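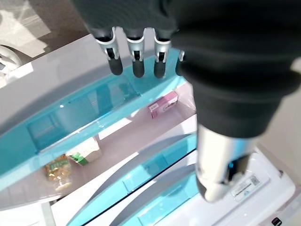 Jahangir Gazi says the bus is late only when it snows, and that the people who call it unreliable have mostly never ridden it. He has heard the complaint at the post office, at the barber and at his own kitchen table, and he has the same answer each time: go and stand at the stop.

The stop in question is outside the feed store in Parunton, and the bus is the 3, run by Studumier between there and Clenance. It makes the trip four times on a working day. On a good morning it leaves Parunton at 6:40 with a dozen people on it, most of them going to the hospital or the community college, a few going shopping. The last one back leaves Clenance at 5:15, and that has been a sore point for years.

Rural bus lines don't get much attention until someone wants to cut one. The 3 has been on the list for cuts twice, and last April it came close. The county pays most of the cost and fares cover a small part. Per rider, it is an expensive service. It is also the only way some people in Parunton can get to a doctor without asking for a ride, and that was the point made over and over at the public meeting, which ran until after 10 at night.

Some 100 people came. The room at the grange hall has folding chairs for fewer than that, so people stood along the wall by the coat hooks. A man who runs cattle north of town said he had never taken the bus and didn't expect to, but his mother did, and he was tired of hearing it called empty. A student read out her class schedule. Her lab ends at 5:00, across town from the Clenance depot, and she has 15 minutes to get there with a bag of books. She makes it if she runs.

The county put off its decision and the line kept going with one change. The midday trip now turns off the highway at Baldursdóttir Road, where there is a block of apartments for older people, and waits there 3 minutes before going on. Regular riders grumbled about the detour at first. It makes the midday bus slower, and the road is rough past the creek. But people get on there. On the day I rode it, five did, and one of them had a cake on her lap the whole way, in a box tied with kitchen string.

The ride itself is 18 miles. For the first half there is not much to see but fields and the grain elevator, which stays in view so long that you stop noticing it. After the river the road climbs a little and there are houses closer together, then the lumber yard, then the first traffic light. Most people get off at the hospital. The driver knows who needs the step lowered and does it before they stand up.

Fares are paid in cash or with a paper punch card sold at the feed store and at the Clenance depot. Studumier has talked about moving to phone tickets. The riders I asked were split on it. Two liked the idea, one said her phone was older than the bus, and several wanted a later bus first and didn't care how they paid for it.

The later bus is what comes up most. A 6:30 departure from Clenance would cover the end of the hospital day shift and every afternoon lab at the college. It would also mean another driver, or a longer day for one of the drivers they have - and drivers are hard to find. The company has had an opening posted since the winter. The training is paid, but the nearest place to take the license test is more than an hour away, and there is no bus to it.

The county takes up the question again with the next budget. Until then the timetable taped inside the feed store window stands. It has faded enough that someone has gone over the departure times in blue pen, and under the last one they have written "be early."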